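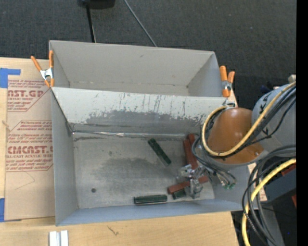

Vinik today released a written practice for running small robot arms at bin-picking stations, the kind of bench setup used to test how well an arm can take parts out of one container and place them in another. The document is free to download and runs from station layout through daily checks to record keeping. It covers benches built from ordinary shop materials, such as a pair of gray bins held at the corners with spring clamps on a wooden tabletop, with an arm reaching in from the side. Stations like these are common in labs and small plants, and until now Vinik had no single set of rules for them.

The practice takes effect at all Vinik sites on Wednesday, March 13, 2024. Partner firms Sturirow and Dellavix have agreed to use the same text in their own test rooms.

"Our people move between sites, and they kept finding different rules on the wall," said Carolina Coelho, who leads the safety group at Vinik. "One room let you reach into the bin during a pause. Another room required a full stop and a key. We picked the full stop."

Under the practice, no one may put a hand inside either bin until the arm has been stopped and the operator holding the enabling device has said so out loud. A program pause does not count as a stop. If parts have to be rearranged by hand, the operator enters the time and the reason in the station log before restarting.

The section on fixtures is the longest. Bins must be held at 2 points or more and checked by hand at the start of each shift. Spring clamps are allowed for light parts, provided the handles stay out of the programmed path of the arm. Clamp positions are to be marked on the station drawing, and any clamp that is moved means a slow-speed run before normal speed is used again.

Cables and hoses get their own page. Lines that travel with the arm must have enough slack for the full range of motion and must be tied so that a loop cannot catch on a bin wall or a clamp handle. The check is done with the arm moved by hand control to each end of its range. Worn ties are replaced the same day.

Surface wear on bins is treated as a record-keeping matter. Scratches and worn coating do not take a bin out of service, but they can change how a vision system reads the bin floor, so the condition is noted at the start of each test series. Cracked walls or loose seams do take a bin out of service.

The text was drafted by Leandro Barrios and Duyên Đàm after a review of 2,317 log entries from Vinik stations. Of those, 361 involved a stop that the program had not called for, and 165 of the unplanned stops were put down to a bin or fixture that had shifted.

"That number is why the fixture section is as long as it is," said Barrios. "Most of it is plain housekeeping – check the clamps, check the cables, write it down."

The practice does not replace national or local rules on robot safety or the instructions of the arm manufacturer. Where these are stricter, they apply. Each station still needs its own risk assessment, signed by the site lead.

Training sessions will be held through the end of March at the Vieira training room, led by Hélder Serrano. Operators who already hold a Vinik station card need to attend one session to keep it. Comments on the text should be sent to Vasco Carvalho at the Vinik standards desk.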